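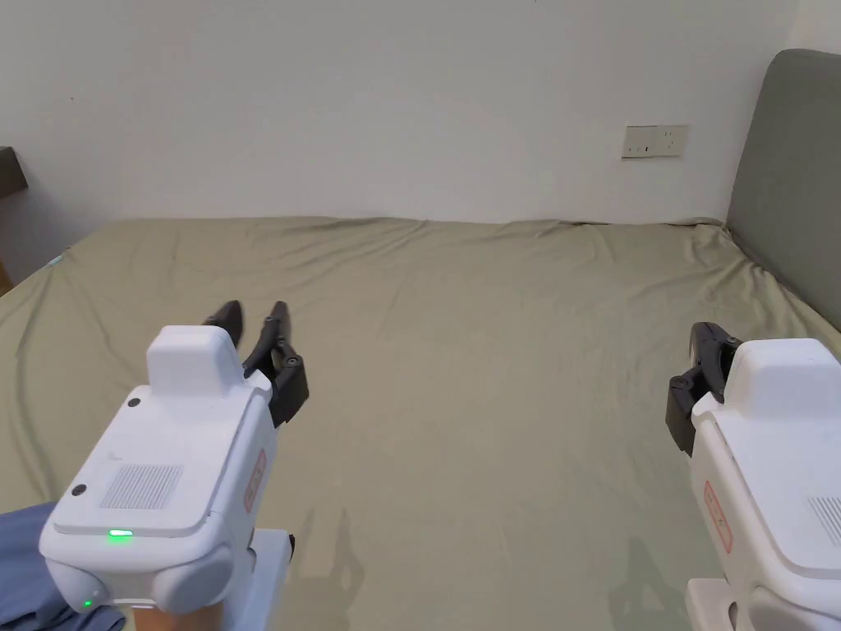 Last updated: Saturday, May 5, 2018

Search this site
Search

Gudura: A Pair of Handheld Grippers for Recording Household Work
Project report by Valdis Dzene and Myung-ja Myung

1. What we set out to do

Our project was to build two grippers that a person holds and works by hand, one for each side, and to use them to record how someone handles cloth on a bed. The recordings are meant for a robot arm that another group will work on next year. We did not build the arm. We called the project Gudura.

We chose bed sheets for the main task. Rigid objects had been done by the group before us, and a sheet is a harder test of whether the fingers close on something thin. It also needs two hands. We wrote the proposal in March and started building the week it was approved.

2. Where the work was done

Most of the building was done at the Zilirport workshop, where we had a shared bench and a locker. Soldering and final assembly were done there. The bed trials were done at home, with a fitted sheet on a bed standing against a wall. An olive-khaki sheet was used for part of the work. It shows wrinkles well, and the black fingers stand out against it, so when we went back over the recordings it was easy to tell where the tips were.

3. The design

Both grippers have the same design. The housing is white plastic with rounded edges. There is a raised block toward the front of the top, near the fingers, and a slotted grille in the top surface. A handle section goes down from the underside of the body. Each unit has a red-outlined label on the side. The fingers are black and jointed, with small pivots along the linkage, and they mount at the front of the housing.

We started from a different drawing, in which the handle came straight out of the back like a flashlight. Myung-ja made a cardboard mockup of it and we both tried it over a table for an evening. The wrist gets bent back when you reach down to something flat. Moving the handle under the body fixed that, but it made the wiring path longer, and we had to redo the inside of the housing to get the cable around the corner without pinching it.

The fingers took the most time. The first set closed at the tips well enough but had side play, so one tip could slide past the other. On a block of wood you would never see it. On cloth it means the sheet slips out. We changed the pivot fit twice. The set we have now still has a little play, mostly in one finger of the left unit.

4. Electronics

We used a Kaewkla board in each gripper. It reads the position of the fingers and saves it with a time stamp. Both boards take their clock from the same source at the start of a session. Before we did this, the left and right logs drifted apart, and a movement made with both hands at once showed up as two separate movements.

The battery sits as far back as we could get it. With it at the front the gripper tips forward in the hand and you end up squeezing harder than you need to.

5. How a trial is done

One person holds both grippers and stands or sits by the bed. The other starts the log and writes down the trial number. The steps are:

Hold both grippers open above the sheet.
Lower them and close on the cloth.
Pull toward the outside or smooth toward the headboard, depending on the trial.
Open, lift clear, and hold still until the log is stopped.

The hold at the beginning and the end is there so the files can be cut apart later. We forgot it often in the first sessions, and Valdis had to cut those files by hand.

We took trials over three weeks. The total was 2,307 trials, counting the bad ones.

6. Results

We went through all the trials and marked each one as good or not good. Good means both grippers held the cloth until the person chose to let go, and both logs were complete. 355 trials were marked not good. The common causes, most frequent first:

Cloth slipped from the left gripper.
Log stopped early on one side.
Person lifted before the fingers were closed.

The slipping fits what we know about the play in the left finger. We tried swapping hands for one session to see if the problem would move with the gripper, and it did.

Folds that already stood up from the mattress were easy to pick up. Flat, tight areas in the middle were hard, and the usual way was to push the cloth with one gripper to make a fold and take it with the other. We had not planned for this. It is how both of us ended up doing it without talking it over, so we added it to the trial types and kept the label "push fold" for it.

7. Problems not solved

The grippers get tiring. We both needed a break well before the battery did.

The play in the left finger is still there. A new linkage has been drawn but not made.

The naming of the log files changed partway through. Files from the first sessions use the old names, and the script called cirkevico renames them. Run it once only. If it is run twice it adds the session number again and the pairs no longer match.

8. Who did what

Valdis did the housing, the fingers, and the cutting of the files. Myung-ja did the boards, the clock, and the cirkevico script. We both did trials and marking. The drawings and parts list are in the locker at Zilirport, in the green folder, and the spare finger pins are in the envelope taped inside the cover.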